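4.3 Registering a place of worship

Use this section when a congregation, temple trust, mosque committee or parish applies to the district office for the first time. Renewals are covered in section 4.5. You need the Registrar role in Darov to complete steps 3 to 8.

Before you start, check that the applicant has sent in the signed form, the deed or lease for the premises, and a list of office holders. Applications from bodies with fewer than 200 members go through the short form in section 4.4.

1. Log in to Darov and choose Religious Bodies, then New Entry.

2. Type the name of the body exactly as it stands on the deed. Do not translate it. If the deed is in two scripts, put the second one in the Other Name box.

3. Select the district. For premises in Dostasari, pick the ward as well, or the entry will not save.

4. Enter the office holders one at a time. Each needs a full name, an address and a date of appointment.

Note: The Faith or Denomination box is optional. Leave it blank if the applicant has left it blank on the form. Staff must not fill it in from their own knowledge.

5. Attach the scanned papers. Each file can be up to 5 MB. Larger deeds should be split and numbered in page order.

6. Enter the fee receipt. The fee is 2000 for a new entry and is not charged again if the application is sent back for correction.

7. Press Check. Missing items are marked in red. Put these right before going on.

8. Press Send for Notice. The public notice goes up on the district board the next working day and objections are taken from then on.

Caution: Once Send for Notice has been pressed, the name and address are locked. Only a supervisor can open them again, and the notice period then starts from the beginning.

Objections

Record every objection under the Objections tab, including those made by letter. Two officers must read each one - the officer who took the application cannot be one of them. For the Grelta and Chowdary wards, send objections to Shobha Hegde. All others go to Tharun Poojary.

Do not discuss an open objection with either party by telephone. Use letter template 2.

Section last revised 21/12/2019. The July edition should be thrown away.

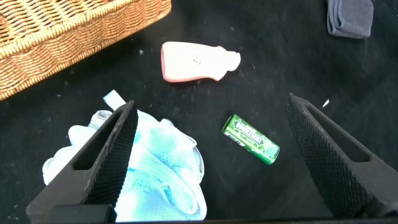 Woven basket and other household items on black fabric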